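Open Day at the Kurker Table Works, Trarville
Apr 8, 2023

Kurker has been making dining tables in Trarville for long enough that most people in town own one or grew up eating at one. The factory opens to visitors once a year, in April, and I had never managed to get a place before. Tickets are free but have to be reserved, and the tours go out in groups of up to 15.

I took the early train and walked from the station. It is a long mile along the river, then left at the feed store. The parking lot was already full when I got there, so the train was the right choice. At the gate you give your name, get a sticker and a pair of safety glasses, and wait under the awning until your group is called.

Our guide was Bence Bárány, who works in the finishing room and was taking tours for the day. He started us in the lumber yard. The boards come in rough and are stacked outside with thin strips of wood between the layers so that air can move through. Maple and ash are bought from sawmills in the county. Walnut comes from farther off and is kept in a locked shed. Bárány showed us a board that had twisted badly in the stack. It will be cut up for short parts such as corner blocks.

From the yard the wood goes into the kilns. There are two, and only one was running. You can put your hand near the door and smell it, a bit like a bakery with something wrong in it. A load stays in for weeks, depending on the thickness, and someone checks the moisture every morning with a meter that has two pins.

The machine shop was the loudest stop and also the shortest. They ran one board through the planer for us and then shut it off so that people could ask questions. A man in our group wanted to know how the tops are kept flat. The boards are ripped into narrower strips, every other strip is turned over, and the whole thing is glued up in clamps overnight. The tops are fastened to the base with small wooden buttons that ride in a slot, which lets the wood swell in summer without splitting. I have an old table at home with a crack down the middle, and I now know that somebody screwed it down tight.

Table sizes have not changed much. The standard family model is still the Flarus, which was first sold with a drop leaf and is now made with a fixed top. The shop keeps a handwritten book of every one that has gone out with a repair request. The newest entry was number 1049, a leg chewed by a dog. 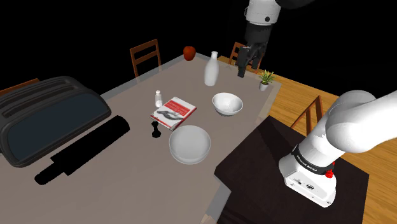 A long dining table with a chair drawn up behind it.

Finishing is done in a separate building on account of the dust. Most tables get an oil finish now. Lacquer is available but costs more and takes longer. Bárány let us rub oil into some sample blocks, and we were allowed to keep them. He said the usual mistake at home is leaving too much on. Wipe it until the cloth stops dragging, wait a day, and do it again. He also recommended laying the used rags out flat outdoors to dry, since a balled-up oily rag can catch fire on its own.

The last room was the chair shop, run by the Szűcs family as a separate business in the same yard. They make eight chairs a week when everyone is in. The seats are shaped by hand and the legs are fitted without screws. I sat in three different models and liked the plainest one best — it has a lower back and you can get your elbows on the table. The price on the tag was $846, so I got up again.

Lunch was served in the loading bay. There was bean soup, bread, and a sheet cake, and coffee out of a big urn. You pay what you like into a box. I sat across from a retired couple who had come to find a match for a broken chair and had brought one of its legs along in a shopping bag. The Szűcs people knew the pattern and took down their address.

The tour itself takes a little under two hours. Wear closed shoes, as they will turn you away in sandals. There are stairs up to the finishing room and no elevator, but the rest is on one level. The seconds sale opens after lunch in the shed by the gate — cutting boards, stools, a few table tops with knots in the wrong place. I bought a cutting board and carried it back to the station under my arm.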